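Pre-purchase walk-through, dish handling cell
Monday, February 23, 2026
Filled in by: Kirstin Semple
Copy to: Angus McIver (budget)

Purpose: decide what gets bought, what gets fixed and what waits. Two-arm cell, plate work only. Cups not looked at today.

1. Arm bases and rail
OK. Both bases checked by hand, no play. Rail bolts want paint marks so we can see if they creep. No spend.

2. Cables
COMMENT. Purple cables loop down past the mounting plates. Want clips and sleeve on both sides. Zaltano quote is 90 for the set, fine, order it.

3. Gripper fingers
COMMENT. Spares needed before anything else. Yellow fingers with the black ribbed strip, budget 11 pairs for the year. Angus had fewer in the January draft, too low. Strips should be priced seperately, ask Pringle if they sell them loose.

4. Dish rack
COMMENT. Wire rack does the job but isnt fixed to the table. Needs a locating bracket, make in house. Second rack as backup, 80, approve.

5. Plates
OK for now. Mixed sizes and patterns, keep it that way. No chipped ones back in the rack pls. Buy replacements from the general line, not this one.
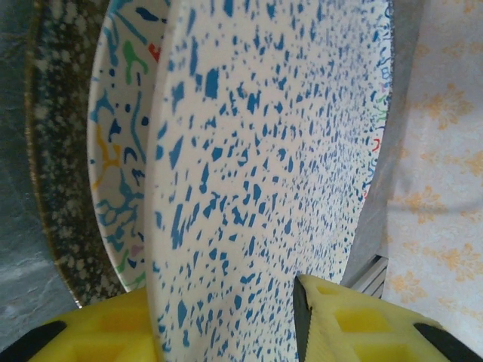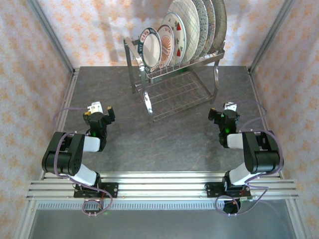
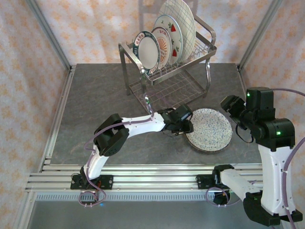
Plate handling at the dish rack, close view first, then two of the whole table.

6. Tabletop
OK. Wipe down at end of shift. Soft mat for plates laid flat: nice to have, next round.

7. Enclosure
FAIL. Open on the operator side when I tried it, no interlock. Jadness light curtain is 1010 fitted. This one is not optional Angus. If the total has to come down take it off the spare rack or the mat, not here.

8. Emergency stop
OK. Tested from both ends of the bench, arms dropped out each time. Label is peeling, reprint.

9. Lighting
OK. Leave alone.

10. Service contract
OPEN. Plandance want a yearly sign up, we asked for per visit. No answer yet. Dont put a figure in the budget untill they come back in writing.

Order now: light curtain, cable set, finger spares, spare rack.
Hold: mat, service contract.
No new payloads or faster speeds until item 7 is closed.

Reinspect once the curtain is in. Angus to sign the order sheet, I'll chase the lead times.

K. Semple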